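Guline Strata: Water Shut-Off Questions

Why is the water being turned off?
The plumber is replacing the isolation valves on the risers at Drurnow Court. The old ones no longer close fully, so a leaking tap in one unit means shutting down the whole stack.

When will it happen?
In November, one stack at a time. Your stack will be off from 9 am to 3 pm. A notice goes in your letterbox the week before with your date on it.

Do I need to be home?
Only if your unit is on the ground floor, where the valves sit behind the laundry wall. Everyone else can go to work as normal. If you can't be there, leave a key with the office and fill in the access form.

What should I do beforehand?
Fill a couple of jugs and the kettle. Put a bucket of water in the bathroom for flushing. Turn off the washing machine and dishwasher at the tap. If you have your own electric hot water unit, switch it off at the board and leave it off until the water is back.

The water came back brown. Is that normal?
Yes, for a short while. Run the cold tap in the bath until it clears, then do the kitchen. Take the aerator off first if it unscrews, as grit collects in it. If it's still coloured after 20 minutes, ring the office.

Who pays?
The valves are common property and come out of the capital works fund. The quote from Magesa Plumbing was $2,900 per stack. Taps, flexi hoses and anything else past your own isolation valve are yours to maintain.

Can the plumber fix my dripping tap on the same day?
Yes, if you book it through the office. It will be invoiced to you separately. Washers and cartridges for common taps are carried in the van.
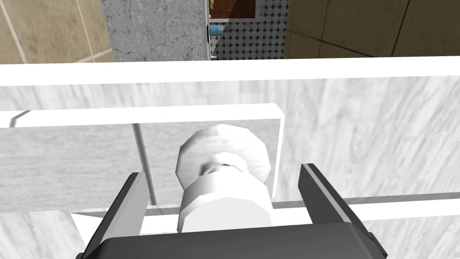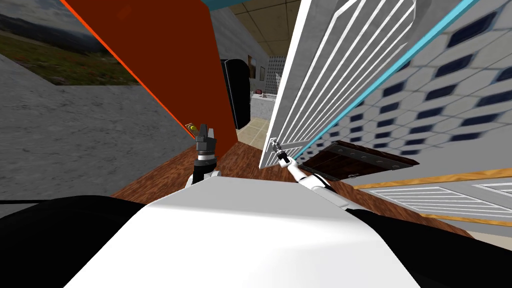 Olaia Paredes asks whether the garden taps will be off as well, as she has seedlings to water. They run off the street main and stay on throughout. Please use a watering can if you're filling up for indoors, as the hose isn't suitable for drinking water.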